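Kitchen and servery, periodic safety inspection
Zeddale Hall, ground floor
Inspected by: Bogdan Dinu
Reviewed by: Elaheh Abbasi
Period: March

14 shares | 3 comments

1. Exits and access
1.1 Rear exit door opens fully from inside. PASS
1.2 Corridor clear to full width. FAIL
Comment: Folding chairs stacked against the left wall again. Move to the store under the stairs.
1.3 Exit sign lit on battery test. PASS

2. Fire equipment
2.1 Extinguisher mounted, pin and seal in place. PASS
2.2 Fire blanket within reach of the cooktop. PASS
Comment: Pull tabs are stiff. Replace at next order from Serkow.

3. Utensils and storage
3.1 Knives kept apart from general cutlery when put away. PASS
3.2 Bins free of cracks and sharp edges. PASS

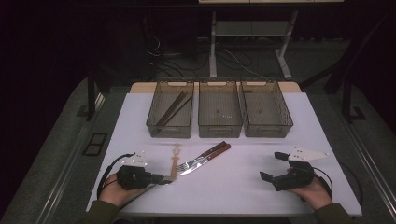
3.3 Shelf fixings tight. FAIL
Comment: Top bracket beside the urn has lifted from the wall. Shelf unloaded and tagged. Refix before use.

4. Electrical
4.1 Test tags current on all portable appliances. FAIL
Comment: Tag on the 2,000 W kettle is unreadable. Retest.
4.2 Safety switch trips on test button. PASS
4.3 No power boards within 300 mm of the sink. PASS

5. Surfaces and floor
5.1 Bench and table coverings lie flat, no trip or snag at the edges. PASS
5.2 Floor grip strips intact. FAIL
Comment: Strip at the dishwasher is curling at one end.

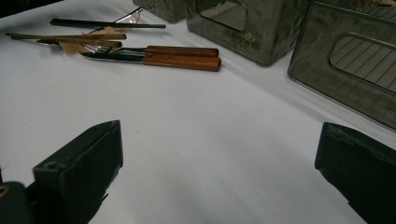

6. Hot water and gas
6.1 Warning label at urn tap. PASS
6.2 Gas shut-off labelled and turns freely. PASS
Comment: Label faded but legible.
6.3 Rangehood filters clean. FAIL
Comment: Grease on both filters. Sharifi to quote for exchange.

Items 1.2 and 3.3 to be closed within 7 days. All others within 8 weeks.

3 comments

E. Abbasi: 1.2 was also open last period. Please fix a "keep clear" sign to the wall.

B. Dinu: Sign ordered through Tronell. Chairs moved.

E. Abbasi: Noted. Leave 1.2 open until the sign is up.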